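Drastari
By Liv Lindholm
October
1 min read

Drastari is a line of plastic building sets made by the toy company Hurkex. It is set in the harbor town of Gusstead. The first wave had 2 sets, a ferry with 125 pieces and a lighthouse with 300. 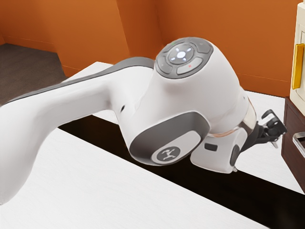
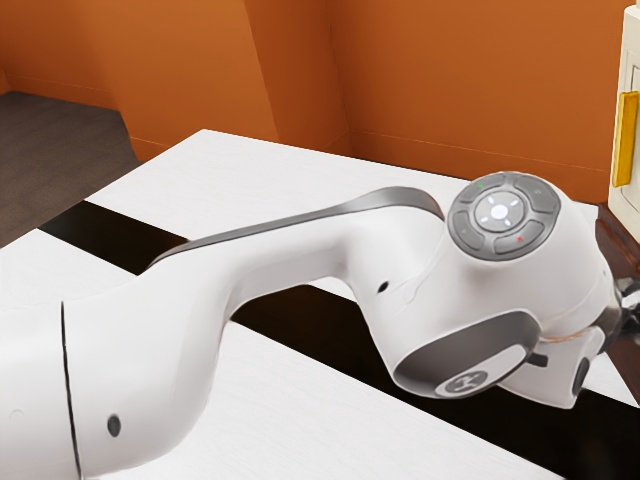

White robotic arm over a white tabletop, computer renderings.

The minifigures were designed by Emerson Fontes. A later set, Rustad Mill, added a water wheel and a storage shed. Replacement parts are sold in bags of 28. Early ferry sets came with stickers, which were later dropped for printed pieces.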